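Unit 5: Room inventory, rate setting and housekeeping turnaround

Handout to accompany the September lectures. Read before the seminar and bring a calculator.

1. Terms used in this unit

Available rooms: rooms that can be sold on a given night. Rooms withdrawn for repair are left out. Rooms kept for staff are also left out.
Occupancy: rooms sold divided by available rooms, shown as a percentage.
Average rate: room income divided by rooms sold. Breakfast and parking are removed first.
Income per available room: room income divided by available rooms. It equals occupancy multiplied by average rate.

The last measure is the one most owners ask for. A hotel can fill every bed by cutting its price, and occupancy alone will not show the damage.

2. The Fleltora case

The Fleltora is a town hotel near a railway station, with 65 available rooms. It has two main sources of trade: business guests from Monday to Thursday, and leisure guests at the weekend. Sunday is weak in every month. The hotel sells through its own desk, through the booking site Bradero, and by contract with a coach operator, Rosales.

Note that a room sold through Bradero brings in less than the posted price, as commission is deducted. Rosales pays a fixed net rate and may return unused rooms up to 5 days before arrival. Rooms returned after that point are charged in full.

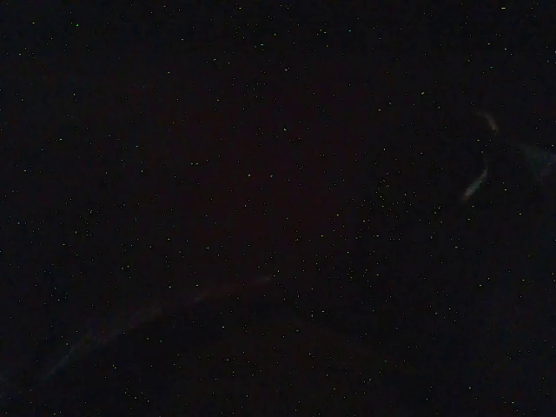
Dark field with scattered specks of colour.

When comparing channels, use net income per room. Gross figures favour the booking site and should not be used in the coursework.

3. Setting the rate

The posted rate should move with expected demand. In practice the desk manager works from the pace of bookings: how many rooms are already sold for a date, set against the same point before a similar date. If pace is ahead, the lower rates are closed first. If pace is behind, they stay open and a minimum stay is lifted.

Minimum stays need care. A two-night minimum on Saturday protects the Sunday shoulder but turns away single-night guests, who often pay the highest rate of the week. The loss is hard to measure because refused enquiries are seldom recorded.
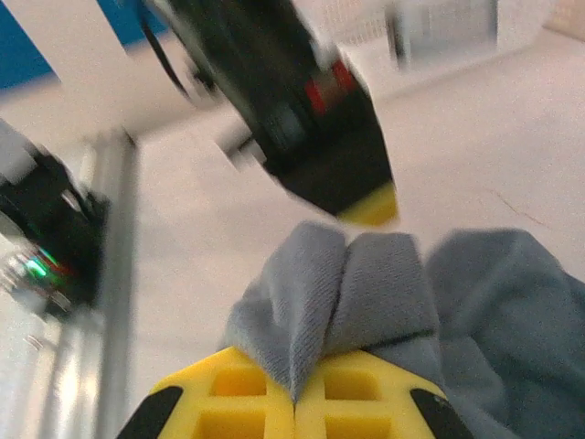
Overbooking follows the same logic. The hotel accepts more bookings than it has rooms, on the basis that a share will cancel or not arrive. The correct level depends on the cost of an empty room and the cost of moving a guest elsewhere. The second cost includes the taxi, the other hotel's charge and any refund. It does not include loss of goodwill, which should be discussed in words - do not attach a figure to it.

4. Turnaround and its effect on sales

A room is not saleable until it has been released by housekeeping. Departure rooms take longer than stayovers, so the mix matters as much as the total. On a day with many departures, early arrivals cannot be checked in and the desk must store luggage.

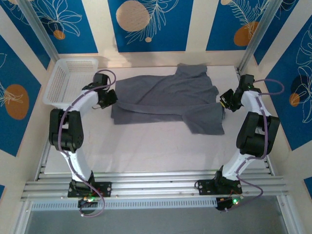
The Fleltora posts its departure list at 7 a.m. and revises it once, at 11 a.m. Rooms for known early arrivals are placed at the top. The sister property, the Gutine, releases rooms floor by floor instead. This saves walking time but leaves the desk with little choice of room type before early afternoon. Both methods are acceptable in an answer if the trade-off is stated.

5. Points to check in your own working

- Available rooms exclude those withdrawn for repair.
- Commission is taken off before channels are compared.
- Rates are stated with or without tax throughout, never mixed.
- Complimentary rooms are shown on a separate line.

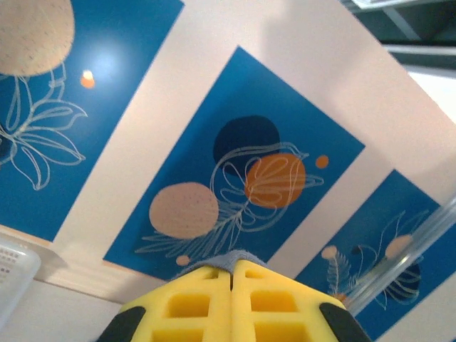 6. Seminar preparation

Prepare short written answers to 2 tasks.

Task one. Recalculate income per available room for the Fleltora with 5 rooms withdrawn for repair, taking room income as unchanged. State what happens to occupancy and explain why the average rate stays the same.

Task two. Rosales asks for the late return charge to be removed. Set out the terms you would seek in exchange, and say which nights of the week you would exclude.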